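Visiting hours should have come back by now

My mother spent 9 nights in Satley General in May with a chest infection. It was not Covid, and it was not flu. They tested her for both on the way in and both came back negative. She was put on a respiratory ward all the same, and the ward had a rule that each patient could name one visitor, who could come for one hour between two and four in the afternoon.

There are three of us. I live nearest, so it was me. My brother drove down from Skustwood and sat in the car park with a flask while I went up and held the phone so she could see him.

I am not writing to complain about the nurses. They were short of people on every shift I saw, and they were kind to her. My complaint is with the rule, and with the way it has stayed in place long after the reasons given for it went away.

When the restrictions came in, I supported them. Most people did. Wards were full of an illness we had no vaccine for, protective gear was being counted out by the box, and a visitor could carry it in or carry it home. People died without their families beside them, and we accepted it as the price of stopping more deaths. I still think that was right for the first months. It should not have become the normal way of running a hospital.

The trust's own board papers, which anyone can read if they have the patience, say the one-visitor rule is "under review". The same words are in the papers from the year before. I asked the patient liaison office how many wards had gone back to open visiting and was told the decision is left to each ward manager. So orthopaedics upstairs has visitors from eleven in the morning until eight at night, and respiratory has its one hour, and stroke is somewhere in between.

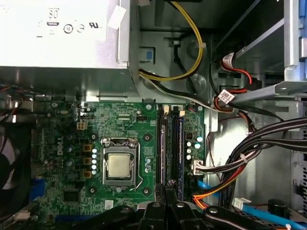 Leaving it to each ward sounds sensible, and for a real outbreak it is. If six people in a bay are down with norovirus, shut the bay. Put a notice on the door, say when it will be looked at again, and open it when the last case is clear. What we have at Satley is a precaution with no end date and no test for ending it.

There is a cost to keeping families out, and it falls on staff as well as patients. My mother is 74 and a bit deaf. She will say yes to a question she hasn't heard. On her third day she was down as having eaten lunch, and she had not touched it, as I found out when I arrived at two and it was still on the table. I fed her the yoghurt. The woman in the next bed had nobody coming at all, as her named visitor was a husband who had since gone into hospital himself, and changing the name meant a form.

Fidelina Flores, who was a ward sister for most of her working life and now trains care staff in Terkura, put it to me plainly. A relative who sits with a confused patient is doing work, she said, and if you send the relative home somebody on the payroll has to do it, or it doesn't get done. She would keep masks for anyone with a cough and she would keep the hand gel. She would get rid of the clock.

The case on the other side deserves a fair hearing. Ajith Annamalai, a GP on the Skustwood road, has patients with lungs so weak that an ordinary cold could kill them, and he told me he is glad when they are somewhere quiet. He pointed out that the hospital has 876 beds and that more than 100 extra people walking the corridors in winter is bound to bring something in with them. I don't doubt it. But the same corridors are used all day by contractors, porters, outpatients and people buying coffee, and none of them is asked to leave after an hour.

The hospital in Grønli, where my cousin works in the pharmacy, went back to open visiting two winters ago. They ask visitors to stay away if they are ill, and they close single wards when they need to — it has happened twice, for a week each time. Families grumble and then come back.

I would like Satley to do the same. Failing that, it could publish the reason for the rule on each ward that still has one, with a date beside it for the next decision. The board next meets at half past six in the main building, in the room behind the chapel, and members of the public may ask questions if they send them in beforehand. I have sent mine.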